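Readers' Corner Help > Fiction > Series and Reading Order

Can I start the Saavedra books with the second one?
Posted by marginalia_fan, 9 March 2018

I found a copy of Prirlow at a library sale in February and I'm dying to start it, but the back cover says it's the second Saavedra novel. The first one, Tutico, has a waiting list of up to 60 people at my branch! Will I be lost if I go out of order? I don't mind a spoiler or two, I just don't want to spend 200 pages wondering who everybody is.

pageturner_west
Oh, you lucky thing, you get to read these for the first time! Yes, start with Prirlow. It has a new narrator, a new town and a whole new mess of family secrets, and the sisters from Tutico don't walk in until chapter 4. When they do, you get a quick recap over dinner (a very funny dinner, with the burned rice and the aunt who won't sit down) and off you go. 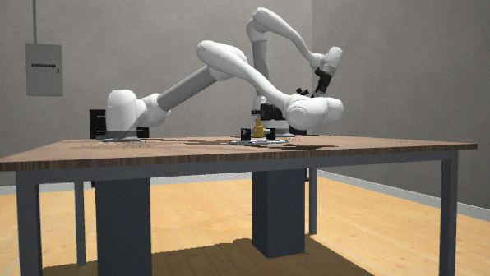
The one thing you'd lose is the surprise of who inherits the ferry, because Prirlow gives that away pretty early. I knew it going into Tutico and still stayed up until two in the morning to finish. The writing is so good that the how matters more than the what. And the ending of Prirlow! Come back and tell us when you get there, please.

dogeared
Read them in order. It's a series.

slowreader_kt
I did it backward and loved both. Tutico even felt a little sad in a nice way, knowing where the sisters end up. If you get the Nomik edition there's a family tree in the front, which helped me a lot with the cousins. Skip the introduction until you're done, though, it talks about the last chapter. Also check whether your library has the audiobook of Tutico, mine had no wait at all for that one.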